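Open day at the Raritstead pottery, Sat 2 September

I'd been looking forward to this one since early August, and it did not let me down! The old Postel brickworks has been home to the pottery for 40 years, and for one day they let you poke your nose into everything -- the clay store, the glaze room, even the big kiln (cold, thankfully).

Anneli Lappalainen led our tour and answered every question, including my six about ash glazes. Her test shelf alone was worth the drive. I could have stayed there till lunch.

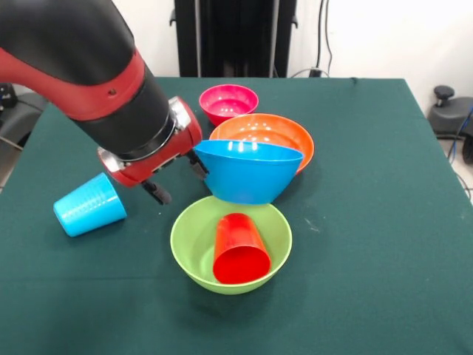
After the glaze room we got to try the kick wheels. Mine collapsed twice, then became a sort of ashtray, and I love it. Pankaj Pant, two wheels over, pulled up a proper little jug on his first go.

Parking is in the field behind the chapel, and the plum cake sells out early. Tour tickets were $6, and I'd happily go again next year.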